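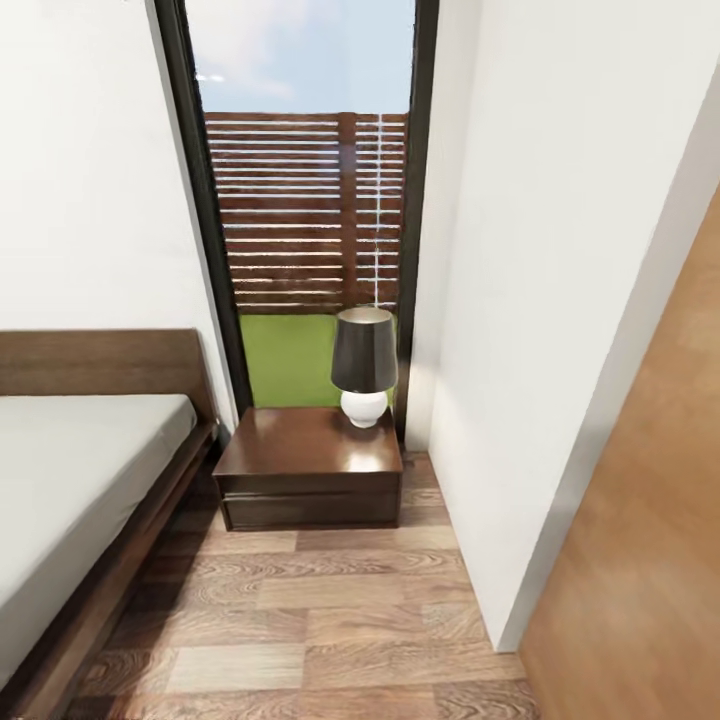

How much should a bedroom be ventilated overnight?

Enough to carry away the moisture and stale air produced by the people sleeping in it, which in most homes means a small, steady opening kept all night.

Unit 4: Air and moisture in sleeping rooms
Housing and Health, Fenside
Module tutor: Rukhsana Bugti

Two adults asleep with the door shut give off moisture for the whole of the night. Where it cannot escape, it settles on the coldest surfaces — usually the glass and the outside corners — and mould may follow.

Students should be able to distinguish between background ventilation (trickle vents, air bricks) and purge ventilation (a window opened wide for a short time). Both are required. Purge ventilation alone does not deal with moisture released after the window is closed.

Reading before the February seminar: Valdovinos, course reader, chapter 4. Written answers are to be handed to Farzana Pirzada in room 521.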